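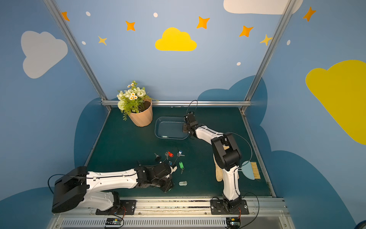

Key tag

A key tag, also called a key fob or key label, is a small piece of plastic, metal, leather or card attached to a key so that it can be told apart from other keys. Key tags are used in homes, offices, schools, hotels, garages and rental properties. They are often kept together with the keys in a tray, bowl, cabinet or drawer, and sorting them is a common part of clearing a desk or hallway table.

The words "key tag" and "key fob" overlap in everyday use. "Tag" usually means something flat that carries writing or a number. "Fob" can mean any object hung from a key ring, including decorative pieces and the electronic remotes used to unlock cars. A "key cap" is a separate item: a cover that fits over the head of the key itself.

Contents
Types
Color coding
Trays and other storage
Sorting loose keys
Use on shared tables
Labeling practice
Care and cleaning
See also

Types

Flat tags are the most common kind. They are usually made of plastic, with a paper slip held under a clear window, and they hang from a split ring. The slip can be taken out and rewritten. Cheaper versions are made of stiff card with a metal eyelet, and these tend to wear through at the hole.

Cylindrical fobs are thicker and easier to find by touch. Some are solid, and others unscrew to hold a rolled piece of paper. Because they are round, they can roll on a hard surface when laid on their side, and they are more often kept in a container than left on an open table.

Key caps are made of soft plastic or rubber and stretch over the head of the key. They add almost no bulk, so several capped keys can share one ring. They have little or no room for writing, and most owners rely on the color alone. A cap made for a round-headed key will usually not sit well on a square one.

Metal discs, often brass or aluminum, are stamped with a number. They last a long time and are common in lockers and workshops. A list has to be kept showing which lock each number belongs to.

Leather and fabric fobs are mostly decorative. They are more often found on personal keys than on shared ones.

Color coding

Color is the quickest way to tell keys apart at a glance. A small group of keys might include one on a red fob, one on a green fob, one with a blue tag and one with a blue cap, along with a dark key that has no marker at all. Most people can remember what four or five colors stand for without a written list. Beyond that, a number or name is usually added.

There is no general standard. Red is often chosen for the front door or for keys that should not leave the building, and green for garden sheds and outbuildings, but these are habits of particular households and workplaces. Problems come up when the same color is used on two different kinds of marker. A blue tag and a blue cap look different when placed side by side, but "the blue key" could mean either one.

Pale colors are harder to tell apart than strong ones, especially in low light. Pale green, pale blue and white are easily confused. People with color vision deficiency may have trouble with red and green in the same set, and for them a difference in shape is more reliable. A long round fob and a flat square tag can be told apart without looking.

Trays and other storage

A key tray is a shallow open container, usually rectangular, that sits on a table or shelf. Clear plastic is a common material. It shows the contents from the side as well as from above, and it does not clash with whatever is around it. Its main drawback is that scratches and dust are easy to see.

Trays made for keys are often sold for other purposes as well, such as holding stationery, cosmetics or mail. The Nutance desk tray, a low clear rectangle with rounded inside corners, is sold for office use but is widely used for keys. The Fabbri entry tray is deeper and has a felt base to cut down on noise. Neither has dividers.

Bowls take up less room but pile the keys on top of each other. Wall hooks keep keys separate and are the usual choice where many people need the same set. Locked key cabinets are used in hotels, car lots and property offices. The most common size in small offices holds 44 keys on numbered hooks.

A tray is normally placed toward the back of a table, where it is less likely to be knocked and leaves the front free for other work. On a narrow hall table it may share the back edge with a lamp or a flowerpot. Artificial flowers are often used in this position, as they need no water near the keys and mail. Sprays of leaves that hang over the rim of a pot can end up in the tray if the two are set too close together.

Sorting loose keys

Keys left out on a table tend to gather in a loose cluster in the middle, with the tags turned over or lying across each other. The usual way of sorting them is as follows.

Spread the keys out so that none of them touch.
Turn each tag so the written side or the colored side faces up.
Set aside any key with no marker.
Pick up each key by its fob or tag and place it in the tray.
Lay long fobs parallel to the side of the tray.
Try the unmarked keys in their likely locks and label them before they go in.

Picking a key up by the fob is easier than picking it up by the metal part, which lies nearly flat against the surface. A bare key on a smooth tabletop can be slid to the edge and lifted there. Keys on a split ring should be lifted slowly, as a second key on the same ring may drag other items with it.

Unmarked keys are the part of the job that takes the most time. Many households keep them for years. A separate envelope marked with the date is a common compromise -- if none of the keys has been needed by the following March, they are thrown out or taken for metal recycling.

Use on shared tables

In workshops, craft rooms and community buildings, keys often share a table with tools and cleaning supplies. Work gloves, a bench brush or a small dustpan-style brush may be kept at one side, with the keys in the middle and the tray behind them. Gloves are a frequent cause of missing keys, since a small key can slide under the cuff or into a finger.

The Hesumdale Community Workshop brought in a tray system for its room keys in place of a single large ring. Each of its 34 rooms and storage lockers has a tagged key, and keys in use that day are kept in one clear tray on the main bench. All others stay in a cabinet. The workshop's printed guide asks users to brush the bench toward the side away from the tray, and to put gloves away before the keys are checked in. Seven keys, for outside doors, have red fobs and are not lent out overnight.

Labeling practice

A tag should let its owner identify the key without telling a stranger which door it opens. Full addresses are generally avoided. Common choices are a short code, a room number or a single word such as "shed" or "side."

Pencil and ballpoint both fade or smear on paper slips that are handled often. Permanent marker lasts longer on plastic but cannot be changed. Printed labels tend to lift at the corners. Zavitia, a supplier of office goods, sells tags in bulk boxes of 2000 with blank slips, mainly to car dealers and property managers, who replace them often.

Care and cleaning

Plastic tags and caps can be washed in warm water with dish soap and dried before the paper slip is put back. Brass discs darken with handling, which does not affect their use. Clear trays should be wiped with a soft cloth, as paper towels can leave fine scratches. Grit collects in the corners and is best removed with a dry brush first.

Split rings weaken when they are forced open too far. A ring that no longer closes flat should be replaced.

See also

Key cabinet
Key ring
Luggage tag
Desk organizer
Bench brush

This page was last edited on Wednesday, September 16, 2026.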